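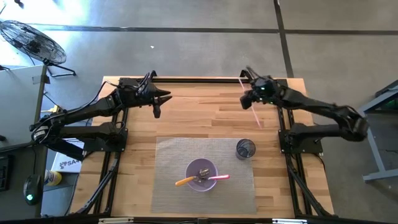 Skandura Soup Notes

A plain-text collection of 430 soup and stew recipes, typed up from handwritten cards and cleaned up so you can search, sort and cook from them. I love this stuff, and I hope you find a new favorite in it!

What's inside

recipes.csv - one row per recipe, with title, servings, simmer time and method
ingredients.csv - one row per ingredient, linked by recipe_id
notes.txt - margin notes from the cards, kept word for word (Mavis Zamora has strong feelings about celery)

Amounts are in US cups and spoons. Where a card only said "a bowl of beans," the amount column is blank and the wording goes in the comment column.
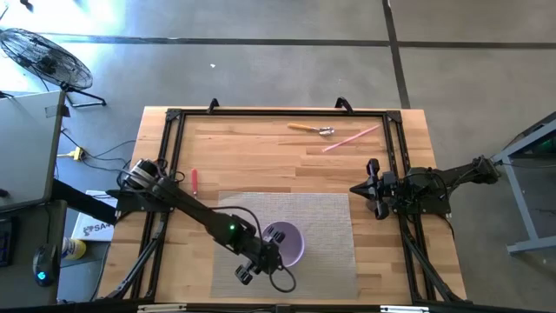
Known problems

17 recipes have no serving size. Two gumbo cards from Yolanda Thibodeaux share a title, so check the recipe_id before you merge anything. Simmer times over 100 minutes were sometimes written in hours - I fixed the ones I caught in August.

Adding a recipe

Copy the last row, bump the id, fill in what you have. Typos and all are welcome! Send changes to Cirilo Esquivel or open an issue.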